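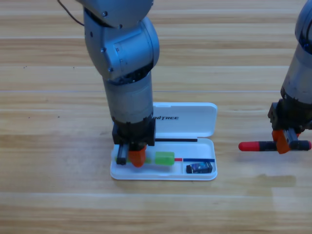 Can a robot tidy your desk yet? Try the pencil case test

I get asked a lot whether machines can do chores. My answer is usually "some, on a good day," and then I start talking about pencil cases, and people wander off to get a drink. So I'm writing it down!

Packing a pencil case is my favorite small chore for finding out what a pair of robot arms can do. A seven-year-old manages it without looking. For two arms with simple two-finger grippers it is a real workout: thin things, round things that roll, a tray with walls, a lid on a hinge. And you can run the whole test on a kitchen table.

This page explains how to set up the test, how to score it, and what the scores tell you about bigger jobs like clearing a counter or sorting parts at a bench.

What you need

Two arms that can both reach the middle of the table. One arm can do most of the test, but you'll want the second for holding and handing over.

A hard plastic pencil case with a hinged lid. Soft zip pouches are a completely different problem (zippers deserve their own page). Pick one with a divider inside if you can, so there's a right and a wrong place to put things.

A few pens and pencils, a fat marker, and two erasers of different sizes. Try to get one see-through eraser. Clear and tinted plastic changes its look with the light, and plenty of camera systems that are happy with a solid black block get confused by a glowing green one.

Bright, rubbery fingertips help a lot. Orange is good, because you can tell at a glance where the fingers are, even when they're down inside the tray.

Step 1: Set the table

Put the case flat, lid open, hinge side away from the arms' working side. Scatter the items within reach. Don't line them up! Neat rows make any robot look clever. When I'm lazy I drop everything from a hand's height and leave it where it lands, as long as it stays on the table.

Mark the corners of the case with small bits of tape for the first few runs, then take the tape away. You want to know early on if your setup only works when the case is in exactly one spot.

Step 2: Start with the fat stuff

Markers first. A thick barrel is forgiving, and the fingers can be a little off and still close around it. Ask the arm to grab it near the middle, lift it level, and carry it over to the case.

Watch the ends. A marker held sideways sticks out well past the fingers, and the arm's software has to know about that extra length or it will knock the lid on the way in. This is the most common failure I see from beginners, and it's a fun one to fix, since you usually get a big jump in the score from one change.

Step 3: Go thin

Now the pens and pencils. Here the fingers have to come down almost to the tabletop and pinch something barely taller than the gap underneath them. Go too high and you close on air. Go too low and you push into the wood, and a stiff arm will happily keep pushing, so set a force limit before you try. Please do that one even if you skip everything else on this page.

Putting a pen down inside the tray is harder than picking it up. The fingers need room on both sides of the pen, and the walls take that room away. Arms that do fine on the open table will often bump the rim or drag the pen back out when they open. Slow openings help. So does letting go a hair above the floor of the tray and letting the pen drop the rest of the way.

Step 4: The erasers

Give each eraser a home. Small one in the small compartment, bigger one in the large compartment, or whatever suits your case. Small blocks are easy to grip and easy to place badly. If it ends up sitting on the divider, count it as a miss.

Step 5: Close the lid

Save this for the end, and don't be surprised if it takes as long to get working as all the other steps put together. One arm steadies the tray, the other swings the lid over and presses until it shuts. If a pen is poking up, the lid won't go down, and the question is whether your system notices. Mine didn't for weeks! It pressed, let go, and reported success with the case gaping open.

How to score it

I use a simple sheet that Iresha Patwary made for our Sunday meetups at Hetham. One point for every item picked up, one for every item in its proper place, and 5 for a lid that closes and stays closed. Take off a point whenever a person has to step in.

Do 9 runs before you believe anything. A single good run makes a lovely video and tells you very little. Our group has logged 841 runs by now, and I still get fooled by a good morning.

Write down the time as well, but don't score it at first. Speed comes later.

So, can they do chores?

Parts of them, yes, and it's thrilling to watch. Picking up rigid things of a known size from a clear table is in decent shape. Putting them somewhere tight is getting there. Where things still fall down is recovery: the pen that rolls, the eraser that lands on its edge, the lid that sticks. People fix those without noticing, and a home is full of them.

A shop floor is kinder. The same tray shows up in the same place all day, the lighting is steady, and if a bin jams there's somebody nearby to clear it. If your setup gets through the pencil case with only the odd helping hand, I'd say it's worth trying on a simple kitting job, where parts go into a divided box. I would not turn it loose on a junk drawer.

Making it harder

Swap in a case your system has never handled. Turn off one lamp halfway through a run. Add a ruler that only fits diagonally. Have one arm pass the marker to the other before it goes in, which sounds like showing off but is great practice for any job where the thing you need is on the wrong side of the table.

And if you get the lid to close nine times out of nine, write to me, because I want to know how you did it.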